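Work With Us | Research & Editorial

Research Assistant, Trade and Diplomacy Desk

The Plamthorpe Center has been following trade talks and state visits since 2004, and we're hiring! We want a research assistant who reads the business pages first, gets curious about port fees, and can explain a tariff schedule to a friend over lunch.

You'd be working with Ona Navickas, who runs the desk, on our weekly briefing about trade between Central Asia and the Gulf. It goes out to around 200 subscribers, mostly reporters and people at small export firms, and they write back a lot (we love that). One week you might be comparing two versions of a joint communiqué, the next you're on the phone with a customs broker who has strong feelings about rail freight.

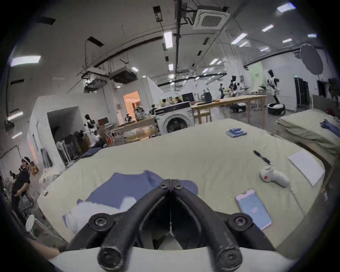 The job is 15 hours a week to start, and you can do most of it from home. We meet in person on the first Tuesday of the month and talk for much too long about currency swaps. Russian, Arabic or Farsi would be a big help. A degree in economics is welcome but we don't require one, and we're very happy to hear from people coming out of local news, shipping or teaching.

Please send a resume and a one-page note on a recent trade agreement you found interesting, plus 3 questions you'd want to ask the people who signed it. Kausar Rajput reads every application and will answer all of them.

Apply by Wednesday, December 1, 2021. Interviews will be by video the week after.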